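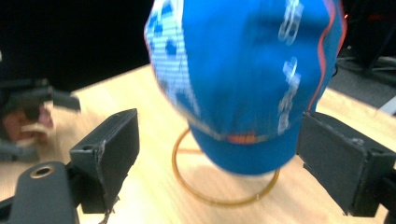
# The Summer I Learned to Like the Cheap Seats

I grew up in a house where baseball was something that came through the wall. Our neighbor had it on the radio all summer, and I knew the sound of a long fly ball years before I knew what an outfield was. So when my friend Oriana Leiva called me in July 2023 and said she had a spare season pass for the Womora ballpark, I said yes mostly for the hot dogs.

Womora is a town you drive through on the way to the lake. It has a feed store, two churches that share a parking lot, and a summer league team that draws 900 people on a very good night. On a bad one there are 377, and I know that because they read the attendance out over the speakers in the seventh inning and everybody cheers for themselves. I love this. I've been to concerts with big names where I felt less thanked for coming.

The cheap seats are four dollars. They're bleachers down the left field line, the metal kind, and if the sun's been on them you'll want a towel (I learned that in shorts). Oriana's pass was good for the covered section behind home plate, with actual backs on the chairs, and for three games we sat up there like duchesses. Then one evening we got in late, somebody was in our spots, neither of us felt like making a fuss, and we wandered down to the bleachers and never really went back.

What you get down there is talk. Behind home plate people watch the game. On the left field line they watch it too, sort of, between a long conversation about somebody's transmission and whether the corn is behind. I met Rüdiger Bauerfeind on my second night. He keeps score in pencil, in a notebook he won't let you hold, and he taught me to do it in one evening using the back of my parking stub. A backwards K is a strikeout looking. I've had that in my head ever since, I write it on grocery lists for no reason.

"You don't have to get it all down," he told me, when I was panicking over a double switch. "If you miss one, put a W. Wasn't watching."

Half my scorecards are Ws.

The players are college kids, mostly, home for ten weeks or shipped in from three states over. They stay with families in town. Aldana Tapia has had a pitcher in her back bedroom every summer for years, and she told me the food bill with the same face other people use for talking about a flood. Two hundred dollars a week, one boy! He ate cereal out of a mixing bowl. She comes to every home start, though, and when he walks the bases full she stands up and goes to look at the parking lot until it's over.

I should say something about the baseball. It's uneven. I saw a shortstop make a play deep in the hole that had the whole place on its feet, and one inning later I saw the same kid throw a ball clean over the first base dugout and into the playground. Games run long. There was a night we all sat through a rain delay under the concession roof, eating the nachos they were going to throw out anyway, while Muireann Ó Riain, who runs the scoreboard, played records through the PA from what I can only guess was her own collection. Lots of accordion. People danced a little, the way people do when they're holding food.

My husband thinks I've lost my mind. He came once, in August, and brought a book. By the fifth inning the book was under the bench and he was arguing with Rüdiger about the infield fly rule, which he'd had explained to him ten minutes earlier. He says he only goes for the company now. Fine by me, he drives.

A few things, if you've got a team like this near you and have been meaning to go. Bring cash, the card reader at the beer window has its moods. Bring something to sit on. Get there for batting practice if you've got kids with you, as the players will sign anything at the fence, and I saw one sign a flip-flop. And stay past the seventh even if it's 11–2, or at least until they read the number out.

Oriana's already asked about next year. I told her to skip the pass and just get us the bleachers.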